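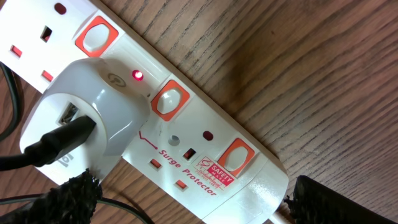 padus-openday-charging

Two-arm manipulation recordings from the open day at the Landudus workshop, April. The task family is phone charging on a tabletop: pick up a phone, bring a cable to it, work with plugs and sockets on a power strip. All episodes were recorded in front of visitors, and part of them were driven by visitors.

Maintainers: Hiếu Lâm (recording, release), Tudor Bucur (hardware, calibration)
Status: frozen, no further episodes planned
Predecessor: padus-bench, recorded at Plavcombe on the same arm model

Contents

100 episodes, cut into 1454 segments. A segment is one continuous attempt at one subtask and carries one text instruction. Segments do not overlap. Idle time between attempts is kept in the raw episodes but has no segment.

Top-level layout:

episodes/ : one folder per episode, video and state logs
segments.csv : episode, start, end, instruction, outcome, operator class
calib/ : camera and arm calibration, morning and afternoon
notes/ : operator log, typed up from paper
CHANGES : differences between releases

Subtasks

lift_phone : grasp the phone from the table and hold it clear of the surface.
present_phone : hold the phone so that the charging port can be reached by the other gripper.
pick_plug : grasp the cable end that goes into the phone.
insert_plug : bring the two together. Hardest subtask, lowest success rate. Filter on outcome before training.
strip_switch : press a rocker switch on the power strip.
adapter_in, adapter_out : plug in or remove the adapter at the strip.
tidy_cable : move loose cable out of the working area. Loosely specified, and operators disagreed on when it was done.

The wrist views matter most for strip_switch and the two adapter subtasks. The strip has three-pin sockets and white rocker buttons in orange frames, and at close range the grippers hide a good part of the table. A policy trained on the overhead view alone did poorly on the switches in our own tests. We have not repeated those tests on the final release.

Setup

Two identical arms on a common rail, one gripper each, one camera per wrist and one overhead camera. Both arms were teleoperated with a matching pair of leader arms at a second table. The leader table stood to the side, with a direct line of sight to the follower arms. Operators were free to look at the arms, the monitor or both, and we did not record which.

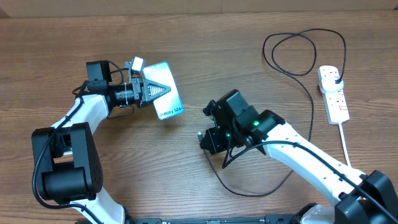
Overhead view. Left arm holding the phone, right gripper empty, cable on the table.

The start position of the phone was varied by hand between episodes. The cable was not placed in any fixed way. In many episodes it begins wherever the last attempt left it, so consecutive episodes are correlated and should not be split between training and test. Use the split column in segments.csv, which groups by session.

Mains power to the strip came from a separately protected circuit in the hall. The building dates from 1968 and the wiring on the window side is older than we wanted for a public event, so the table was moved to the opposite wall before the doors opened. Calibration files from the rehearsal refer to the old position and have been left out.

Operators

Operator class is one of three values.

staff : Lâm or Bucur
partner : engineers from Enache who had used the leader arms before
visitor : open day guests, first contact with the system

There were 14 visitor operators. Each had a short briefing and one practice grasp, then as many attempts as the queue allowed. Visitor segments are slower and contain more regrasps. They were kept at the same quality threshold as the others, and if you are looking for recovery behavior they are the better half of the set. Personal details of visitors are not part of the release. Audio was never recorded.

Running order on the day

The morning was staff only: lift_phone, present_phone and the strip subtasks, each shown once with an explanation and then repeated without one. Visitors took over after lunch. The last block, from 4 p.m., was requested by the audience and consists mostly of insert_plug — this is why that subtask is overrepresented in the late sessions and nearly absent in the first ones.

Stops

The emergency stop was pressed several times during visitor sessions. Episodes with a stop end at the stop and are marked stop=1. Joint states in the final moments before a stop can be noisy. No cause is given in the CSV, but the operator log in notes/ has one for most of them.

Labels

Instructions were written by Lâm from the video and checked by Bucur on a sample. Outcome is success, fail or unclear. A press on a rocker switch counts as a success when the button visibly changes position in at least one view. Insertion counts when the plug stays in after the gripper opens. "Unclear" is used when the relevant contact is hidden in all views.

Known issues

Timestamps from the wrist cameras drift against the overhead camera in long episodes. A correction is applied in segments.csv but not in the raw files.

Phone screens are bright compared with the rest of the table and can clip in the overhead view. Exposure was locked in the morning and never touched again.

Cables cross the table in most episodes, including the robots' own. Segmentation masks from off-the-shelf models merge them with the charging cable. We tried to fix this and gave up.

Gripper width is logged in motor units. The conversion is in calib/ and differs between left and right.

Two episodes have a missing left wrist stream. They are listed in CHANGES and excluded from the default split.

Use

Research and teaching use is permitted. Please do not use the set to report insertion performance on other phones or other plugs; a single cable was used throughout. For the raw overhead video at full rate, write to the Padus data desk and name the episodes you need. Requests are handled on Monday.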